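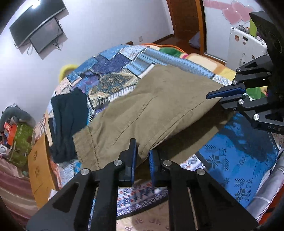
What does the waist figure in a row of this table mean? It is the width of the garment across the top edge, laid flat and buttoned, in centimetres. Double it to get the distance round.

# Triretti garment measurements

Triretti is a table of measurements taken from second-hand clothes sold in two towns, Beaulieu and Bivton. It holds 2,258 garments, one to a row. Each row gives the size printed on the label, the type of garment, and a set of flat measurements. The table was put together to compare label sizes with real sizes, and it can be used for anything else the licence allows.

Last changed: 18th September

## Files

- `garments.csv` – the main table, one row per garment
- `labels.csv` – the label text as written, before any tidying
- `shops.csv` – shop codes and town, no shop names
- `astetine/` – the scripts that turn the raw sheets into the main table
- `CHANGES.md` – what changed and when

All the tables are plain text in UTF-8 with a header row. Commas inside a field are quoted. Empty fields are empty; there is no special code for a missing value, and a zero would be an error. Please report any you find.

## Columns in garments.csv

| Column | Meaning |
|---|---|
| `id` | row number, never reused |
| `type` | one of trousers, skirt, shirt, jacket |
| `section` | where the shop had it hanging: men, women, children, mixed |
| `label_size` | size on the label, tidied |
| `label_system` | UK, EU, US, letter, inches, unknown |
| `waist` | across the top edge, trousers and skirts only |
| `hip` | across the widest part below the waist |
| `chest` | across, just under the armholes |
| `inleg` | crotch seam to hem, trousers only |
| `sleeve` | shoulder seam to cuff edge |
| `length` | top to bottom at the back, collar not included |
| `stretch` | none, slight, a lot |
| `altered` | y, n, or ? |
| `shop` | code, matches `shops.csv` |
| `note` | free text, often empty |

The `section` column records the shop's choice. The same shirt can turn up under men in one shop and mixed in the next, and we left these as found.

## How the garments were measured

Garments were laid flat on a hard table and smoothed by hand without pulling. Buttons and zips were done up. Elastic was left at rest. Every length was taken with a cloth tape and written down to the nearest half centimetre.

Trousers were folded along the crease, or where the crease would be, for the inside leg. Waistbands that dip at the front were measured along the back edge and marked `dip` in the notes. Pleated skirts have no hip figure. We tried several ways of taking one and got a different answer each time.

Linings were ignored unless they were shorter than the outer cloth and pulled it in. There are a handful of jackets like this and they carry the note `lining`.

Each shop visit began with the same 20 garments in a box of our own, kept for checking the tape and the person holding it. If the figures drifted by more than a centimetre on any of them, the sheet for that visit was thrown out. The box readings are not in the release.

## Label sizes

Labels are the messy part. Some garments had two labels that disagreed. Where that happened, `label_size` takes the one sewn into the neck or waistband and `labels.csv` keeps both. Printed sizes that had washed out to the point of guesswork are left empty.

Letter sizes are kept as letters. We have not turned M into a number and would ask you not to do so with this data. A UK 12 and an EU 40 are also kept apart. If you want to convert, `astetine/convert.py` has a lookup table, off by default.

Waist sizes in inches are copied as printed. They are a name for a size more than a measurement – the flat waist doubled is often larger than the label says, mostly in men's trousers.

## Running the scripts

You need Python 3 and nothing else.

```
cd astetine
python build.py --raw ../raw --out ..
python check.py ../garments.csv
```

`check.py` looks for repeated ids, sleeves on skirts, and inside legs longer than the total length. It prints the id of each bad row and stops with an error if there are any. There are 70 rows on an allow list in `allow.txt`. They fail a check but were measured again and found to be right, most of them children's dungarees entered as trousers.

## Known problems

- Bivton has fewer shops than Beaulieu and more jackets. Don't compare the towns without splitting by type.
- Most visits were in May, so winter coats are thin on the ground.
- `stretch` was judged by hand. Two people will disagree on slight.
- Second-hand clothes have been washed and worn. Some will have shrunk and some will have bagged out at the knee or elbow. These are not factory sizes.
- `altered` is `?` wherever a hem looked home-sewn but might have been made that way.
- Cotton and wool are not told apart. An early version had a `fibre` column taken from care labels, but too many labels had been cut out to make it worth keeping.

## What is not here

Prices were written on the raw sheets and taken out at the request of the shops. Shop names are left out for the same reason. Makers' names are left out as well; the sample is too small to say anything fair about any one of them.

Shoes, hats, belts and underwear were never measured.

## Changes in this version

The four garment types replace a longer list. Shorts are now under trousers with `short` in the notes, and waistcoats are under jackets with an empty sleeve. Ids have stayed the same, so older work can be matched up row by row.

## Licence and credit

The tables are under CC BY 4.0. The scripts are under the MIT licence. Please credit the work as "Triretti garment measurements" and give the version you used.

Corrections are welcome through the issue tracker. Give the row id and the column, and say what you think the value should be.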